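Tosasholm Community Kitchen
Baking and Sweets Project: second progress report to the Abdella Fund
Prepared by Adanech Derese, project lead

Period covered: June to November

Summary

The grant pays for weekly home baking classes at the Tosasholm kitchen, a printed recipe booklet, and a small supply of loan equipment. Classes are running as planned. The booklet is behind by one month. Spending is within budget except for butter and chocolate, which are dealt with below.

Classes

We held 22 sessions in the period, all in the evening from half past six. In total 123 people came to at least one class. The beginners' group (scones, flapjacks, plain sponge) fills within a day of booking opening and we now keep a waiting list. The bread group was slower to start. Nicanor Alarcón moved it to a two-part format, with the dough made at home the night before and shaped and baked in class, and attendance has held steady from then on.

The no-bake evening was added after requests from parents. It covers tiffin, fridge cake, rocky road and coated cereal mixes. It uses no ovens, so we can take a larger group, and children from eight upwards may come with an adult. Jintana Duangkaew leads it and has written up a nut-free version of every recipe.

Two sessions in August were cancelled when the left-hand oven failed. The thermostat has been replaced under the service contract. Everyone booked was offered a later place.

Recipe booklet

The booklet will hold 41 recipes. All have been tested once in our kitchen and most have been tested again at home by people from the classes. The home tests were worth the time. Our lemon drizzle was coming out sunk in fan ovens, and the ginger biscuits spread too far when made with soft spread in place of block butter. Both have been rewritten. The shortbread is still not right. Zulema Arancibia is trying it with rice flour and a lower oven, and if it is not settled by the end of the month we will leave it out.

Weights are in grams throughout, with spoon measures for anything under 15 g. Testers at Plallton asked for cup measures too. We tried this on three pages and it made them hard to read, so there will be one conversion table inside the back cover. 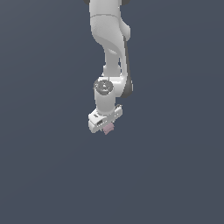
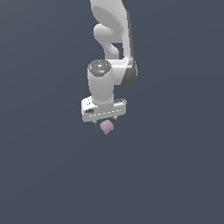

Layout is with Kikel Print, who have quoted £991 for the full run, stapled, with a wipe-clean cover. That is inside the amount set aside. Proofs were due in October and are now expected before Christmas. The delay is on our side, as the second round of tests took longer than we had allowed.

Loan equipment

Hand mixers, loaf tins, digital scales and two stand mixers can be borrowed for up to a fortnight. The scales go out most. One hand mixer came back with a burnt-out motor and has been written off. We have stopped lending the piping sets, which came back with nozzles missing nearly every time, and will use them in class only.

Spending

Ingredients are over budget. Butter and dark chocolate account for nearly all of it. Meifang Lu has changed our supplier for flour, sugar and oats, which brings some of the money back, and the brownie recipe now uses cocoa with a smaller amount of chocolate. Testers preferred it. Equipment and room hire are both slightly under. We ask the fund to agree to moving the equipment underspend across to ingredients. The full sheet is attached as Appendix A.

Next period

Classes will carry on through to spring with a short break over Christmas. We plan a four-week course on pastry, starting with shortcrust, and a single evening on gluten-free cakes if the booking list supports it. The Plallton group has asked to borrow our lesson notes for its own kitchen, and we would like to know whether the fund has any objection.

Points for decision

Transfer of the equipment underspend to ingredients.
Revised date for the booklet.
Sharing of lesson notes with Plallton.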